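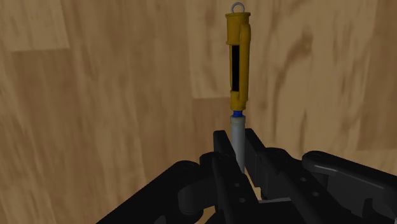 Bavura megaphone and shoulder strap kit, reviewed after a winter of rallies

I've marshalled at more rallies than I can remember, and for most of them I shouted through whatever the union office had in its cupboard. So when our tenants' rights network in Gelside finally agreed to buy its own megaphone, I put my hand up to choose it. We went with the Bavura, in the kit with the shoulder strap, the corded mic and the carry bag, and I've now used it since February at pickets, two marches and one very long vigil outside the council chambers. I love this thing!

First, the sound. Cheap megaphones make everyone sound like a train announcement, and chants turn to mush about three rows back. The Bavura keeps the consonants. At our biggest march this year (organisers said 2000, the police said fewer, you know how that goes) I called the route changes from the back of a ute and people at the far side of the square turned left when I asked them to. Our speakers noticed it too. Agnese Rozīte, who is softly spoken and has always hated amplified anything, read out the names of the evicted families with it, and you could hear every single one over the buses.

The corded mic is the reason to get the kit over the bare megaphone. You sling the horn on your shoulder, point it at the crowd and hold only the mic, which leaves a hand free for your notes or for waving at drivers who honk. My arm used to be finished by the second speech. The cord is coiled and a good length, though it does like to catch on lanyards.

Volume goes on a wheel at the back. I leave it a bit past halfway on the street and drop it right down near houses. There's a siren button as well, under a little rubber cover, and please teach your marshals to leave the cover shut. We had a toddler in a pram set off by it on our first outing and I felt dreadful. Some councils also have rules about sirens and amplified sound in general, so check your permit conditions before the day. Ours in Gelside just wants a phone number for the person holding the megaphone.

Batteries: it takes the fat ones, and they're not cheap. A fresh set got us through the whole vigil, over 5 hours with plenty of talking, and still had life for the pack-up song. We've moved to rechargeables and they're slightly quieter but fine. Keep a spare set in somebody else's bag, please, and not in the same bag as the megaphone.

What don't I love? The strap clips are the weak point. They're light plastic and one of ours cracked when it was dropped on the courthouse steps, so now there's a metal clip from the hardware shop on that side and it looks a bit rough but holds beautifully. The carry bag is also a squeeze with the mic plugged in – you have to unplug it every time. And the on switch is easy to bump. I've heard a whole private conversation about parking broadcast to the steps of Parliament.

I did try two others before we bought. The Yang is lighter and would suit a smaller person or a school strike crew, and its handle is nicer to hold, but it squealed with feedback whenever I stood near a wall. The Bimgate is louder than ours, no question, and comes with a recording function that repeats a chant for you. Great for a picket line at six in the morning when there are 20 of you and everyone's voice is gone. It's heavy though, and the recorded chant gets on your nerves by breakfast.

If you're a group that marches a few times a year and speaks in between, get the Bavura with the strap kit and swap the clips on day one. Groups around Gelside are welcome to borrow ours if we're not using it, just email the network a week ahead and bring your own batteries.

Posted Thursday, September 4, 2025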